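Two months with the Kindgate hand-held gripper

I said in January that I would write something up once I'd had the Kindgate kit long enough to have an opinion. I've now used it for two months, mostly on laundry and bedding, so these are my notes.

Kindgate hires out hand-held grippers to people who record household tasks at home. You hold the handle, you do the chore with the jaws instead of your fingers, and a camera on the tool records it. The recordings are used to train robot arms. I pay nothing for the hire as long as I send in 500 accepted clips over the term. If I fall short, they keep part of the deposit. I had looked at a similar arrangement from Rastesitz, but they wanted a fixed bench and a plain backdrop, and I don't have the space for either.

The kit comes in a padded case with the gripper, a cable, a wrist strap, a charger and a printed booklet. The booklet is mostly safety warnings. The useful part is online, under a heading called Garnier, the name they've given their task list. Garnier tells you what to pick up, where to put it down and how many times to repeat it. Soft items get their own section, and that's where I've spent nearly all my time.

Setup took me 65 minutes the first time. Most of that was the firmware update, which stalled twice. Now I can be recording within eight minutes of opening the case.

The jaws are good. They stay parallel as they close, so fabric doesn't get squeezed out the front the way it does with kitchen tongs. The blue padding grips fleece and cotton well. It's less certain on anything slippery, and I gave up on a satin pillowcase after a dozen tries. Thin items lying flat are also slow work. You have to push in from the side and make a fold before there is anything to grab. A sock is easy by comparison, and I now start every session on socks to get my hand in.

The outer fingers are wider than I expected. On a bed that's no trouble, but inside a drawer they catch on the sides. I've stopped accepting drawer tasks for that reason. The cable hangs in a loop under the mechanism, and I've learned to check it before each clip — twice I've dragged it through whatever I was folding.

Weight is the main complaint. My forearm is sore after half an hour and I take a break then whether I want to or not. The strap helps a little. I'd like to see a lighter handle on the next version, and I've told them so on the feedback form.

The upload software is called Kravchuk and it's the weakest part of the service. It doesn't remember where you left off, so a dropped connection means starting the batch over. Rejected clips come back with a one-word reason, usually "speed" or "grip", and you have to work out the rest yourself. Support did answer my email the next morning and the answer was clear, so I'll give them credit for that.

Would I sign on again? Yes, for bedding and clothes. I wouldn't take it for kitchen work until I've tried the rubber jaw covers, which are on back order. If you're thinking about applying, read the deposit terms twice and ask which colour of padding you'll be sent. The grey is the older type and a few people on the user forum say it wears smooth.

I still have a stack of towels to get through before the term ends, and I'll add a note at the bottom of this post if the towels change my mind about anything. 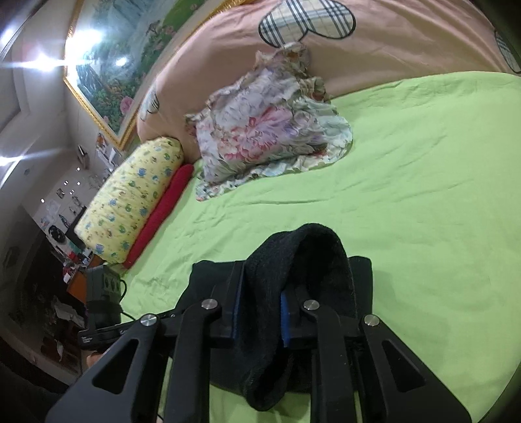 Black fleece in the jaws, on the green sheet.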